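The Tonic

Nipon Phuthong did not believe in the tonic. His sister had paid 262 for a bottle of Cutine, and she stood in his kitchen telling him it had cured half of Sultberg.

"Which half?" he said.

"Don't be like that. Mrs. Saithong's knee is better."

"Mrs. Saithong's knee gets better every October. Then it snows."

She read him the label anyway. It promised sleep, strong hair and a calm stomach. Nipon asked what was in it. She turned the bottle around twice and said it was a family secret.

"Whose family?"

She didn't know that either, and poured him a spoonful.
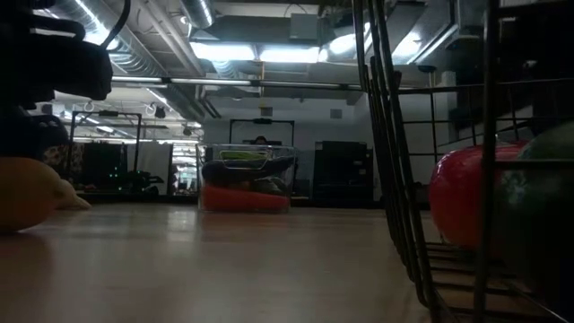
It tasted like cough syrup and pond. Nipon swallowed, waited, and felt exactly as tired as before. His sister said it took nine days. He had heard the same about her magnets. If she wanted him healthy, he said, she could look at the clear bin on the table, with something long and orange-red at the bottom and something dark as an eggplant lying over it. Colors like that didn't need a label. She said he had no faith, and left him the bottle.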